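Print this page | E-mail this page

Pambridge workshop notebook: bin picking cell

10/6/21

OK, the bin cell stopped on me again and this time I think I've got it, so I'm writing it all down before I forget which things I tried and which I only thought about trying.

Short version for anyone skimming: the gripper lost a block on the way up, the arm carried on as if it still had it, and then it went back down for the next pick with the wrong idea of what was in the bin. It came down on top of a block and tripped the collision stop. No damage that I can find. But it could have been a lot worse at full speed, and I'm pretty annoyed with myself because the warning was sitting in the log the whole time!

Long version. I was running the mixed batch, red and green, from the Plellico pick list (the one that picks all the greens first and leaves the reds). I'd reset the cycle counter in April, and it was at 2163 when it stopped. Up to then the only faults I'd had were the usual silly ones, the door switch and the day I left the air off.

First thing I did was blame the camera software. I always blame the camera software. I spent most of the morning redoing the Zument calibration, and of course it came out the same as before, so that was a morning gone. Then I blamed the blocks, on the theory that the dark green ones have shinier faces than the red ones and maybe they slip. I wiped a few down and ran them again by hand jog, and they held fine. So much for that.

What I should have done first was pull up the grip signal next to the valve signal. When I finally did that it was pretty plain. The valve opens, the fingers close, the "part held" bit comes on, and then it flickers off and on again twice during the lift. Our program only looks at that bit once, right after the close, and never looks again. So you can drop a part an inch off the floor of the bin and the arm will very happily deliver nothing to the tray.
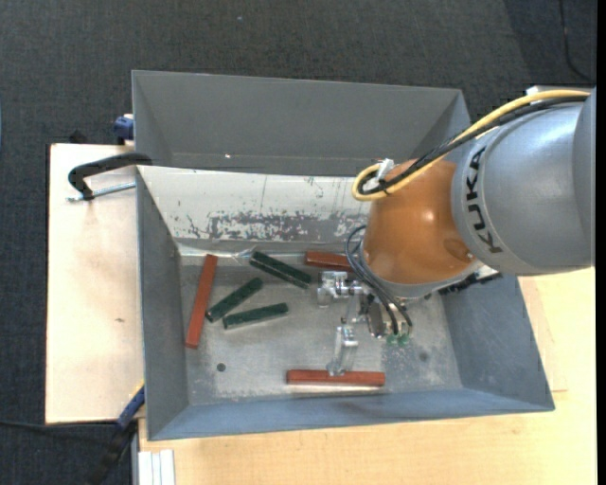
So why was it flickering? I went over the whole run from the wrist down. The fittings were seated and I couldn't hear a leak, but when I put the small gauge in line the pressure sagged every time the wrist rolled over toward the back of the bin. Took the tube off and found a flat spot in it, a proper kink, right where it has to flex the most. With the wrist straight it passes plenty of air. Roll it over and it pinches, the fingers go soft, and a heavy or badly placed part just slides out.

That explains why it only ever happened on picks from the rear of the bin, which I'd noticed and then ignored (there's a scribble in the margin from last month that says "rear picks fussy??" with two question marks and no follow-up whatsoever).

I cut a new length of tube, a bit longer than the old one so it has room to bow out, and checked it by jogging the wrist slowly through its whole range with my hand on the enable switch. Gauge stays put now. The old piece is taped to the inside of the cabinet door if you want to see it.

Program changes, so nobody is surprised:

The part-held bit is now checked all the way through the lift. If it drops, the arm stops where it is and waits for a person. It does not try again on its own. I know that's slower, and I know somebody will want auto-retry back. Please talk to me before you put it back.

After any lost part, the bin gets looked at fresh before the next pick. Old picks from the list get thrown out.

Approach speed into the bin is turned down until I trust it again. I saved this as program 2701. The old one is still there as 1532, and please don't run it, I only kept it so I can compare.

One safety thing while I'm at it. When it tripped, my first instinct was to open the door and push the block out of the way with the air still on. I didn't, but I had my hand on the handle. The fingers can still close with the arm stopped! Dump the air first, then go in. I've put a label on the valve.

Still to do: the Hrynyshyn sensor for the finger position is on the shelf and has been for ages, and it would tell us the gap between the fingers, where all we get now is yes or no. Needs a bracket. Also want to check the bin clamps again after the bump, I only gave them a quick tug. And find out if the collision stop could be set any tighter without tripping on every rough pick.

Going to let it run slow tomorrow with me standing next to it and a coffee.

Last updated: same day, after the tube swap

Comments (3)

Had the exact same thing on our cell, except ours was a tube rubbing on a bolt head. Check for that too, you can't see it until you take the tube right off.

Can we have auto-retry for just the front half of the bin? Asking nicely.

I ran 1532 this afternoon before I read this. Sorry. It's back on 2701 now and I didn't break anything.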